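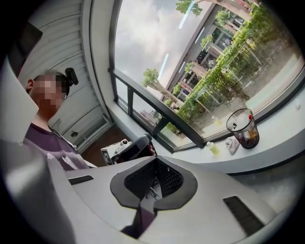 The Great Jigsaw Summer, and What I Learned

13 September 2018

So I finished it. The 1,000 piece harbor puzzle that has been living on my dining table since February is done, and I have eaten three dinners in a row at an actual table like a grown-up. It feels very strange. I keep setting my plate down carefully, as if there might be a bit of sky under it.

For those who are new around here, I got into jigsaws last winter when my knee was bad and I couldn't do my usual walks. I'd always thought of them as a thing you did at a rented cottage when it rained, with a box that had been through forty families and was missing a lighthouse. Then I saw one in the window of the thrift store in Derkport, the one next to the bakery, still in its wrapper, and I thought, well, why not? It was a 49 piece one for kids, with ducks. I did it in one cup of tea. The next day I went back for something bigger and that was me gone.

The harbor one is made by Clirnach, and if you know their puzzles you'll know they love a big patch of nothing. Mine had water at the bottom, sky at the top and a very thin strip of boats in between. I did the boats in a weekend and felt like a genius. Then I did the edges, which took a bit longer than it should have as I'd put two of the blue ones in the wrong way around and the whole left side was off by a knob. And then came the sky, and the sky took me until the end of August.

People ask how I sort, so okay, my way of doing it. Edges first, always. Then anything with writing on it, then anything red. After that I give up on color and go by shape, and I lay the pieces out in rows on old baking sheets – all the ones with two knobs across from each other, all the ones with four knobs, all the funny ones that look like little people with their arms up. It sounds fussy but it really does help with sky! You stop looking at the picture at all and just try them one by one down the row. I listened to a whole lot of radio plays this way.

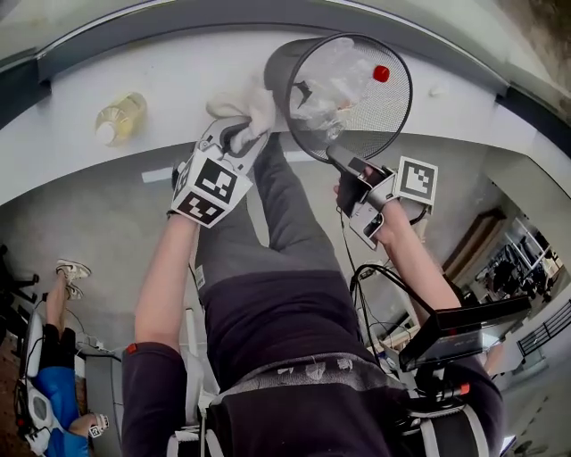
I did buy one gadget, a Faltaleo roll-up mat, because I had big ideas about clearing the table when people came over. The idea is you roll the puzzle around a tube and it all stays put. Maybe it does for people with smaller puzzles and more patience. I rolled mine up for a birthday lunch in May and when I unrolled it a whole corner had let go and slid down into the middle. I said some words. Since then I've used the mat as, well, a mat, and it's very nice to work on (soft, dark green, the pieces don't skate about), but I won't be rolling anything again. If I did it over I'd get a thin sheet of board from the hardware store and slide the lot under the couch.

What else? Light matters more than I'd have guessed. I moved the table so the window was on my left, and on gray days I used the clip lamp from my sewing things. Evenings were no good for the sky, all the blues went the same. Water was fine in the evening.

I haven't glued it. I know some of you do and hang them up, and I've seen some lovely ones, but I don't want a harbor on my wall that I've already stared at for half a year. I left it out for a week, ran my hand over it every time I went by (so satisfying, that little ripple), and then broke it up into four bags and put it back in the box. It's going back to the thrift store with a note on the lid saying all the pieces are there.

Next up is a Chiu one I ordered online, a market stall with rows and rows of fruit. No sky anywhere, I checked. The lemons look like they might be trouble. I've already cleared off the baking sheets, so dinner is going to be on my lap again from tomorrow, and I'll post when I've got the edges in.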